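Dry-erase ink won't come off after a few days on the board

Posted in Office and Classroom Supplies
3 replies

Surkdale_Rm5
We have a melamine board, 95 inches wide, in a shared planning room. Writing left up overnight wipes off clean with a dry felt eraser. Writing left from Tuesday to the following week leaves a gray shadow that the eraser does not touch. The black is worse than the red or green. Room temperature is held at 62 °F over the weekend. I have tried plain water and a microfiber cloth, with little change. Is this the ink or the board, and is there a cleaner that won't make it worse? The black markers are white-barreled ones like this.

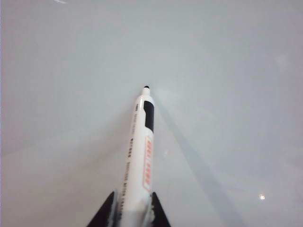 pascual
Mostly the board. Dry-erase ink is pigment in alcohol with a release agent that keeps the dried film from bonding to the surface. Melamine is slightly porous once the top layer wears, and the film settles into the scratches. The longer it sits, the less release agent is left to do anything.

Use isopropyl alcohol on a cloth, 5 minutes at most for a full board, then wipe with water and dry. Test a corner first. Do not use abrasive pads or powdered cleanser. If you only have a small stain, write over it with a fresh dry-erase marker and wipe while wet. The solvent in the new ink lifts the old film.
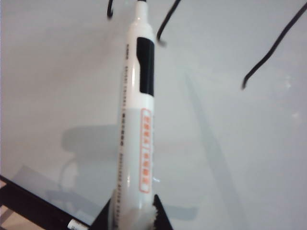
White-barrel dry-erase marker, tip up

Lumier200
just get a glass board

Prastora
Agree with the alcohol, with one addition. Check whether someone has been using furniture polish or car wax on it. Both get recommended for old boards and both leave a residue that holds pigment. Ours needed two passes with alcohol before the ghosting changed at all. Also wash the felt eraser or replace it. A loaded eraser puts a gray haze back on a clean board, and it looks the same as the stain you are describing. For anything that has to stay up more than a couple of days, we moved to paper sheets and magnets. Porcelain steel is the replacement to price if the gloss is already gone.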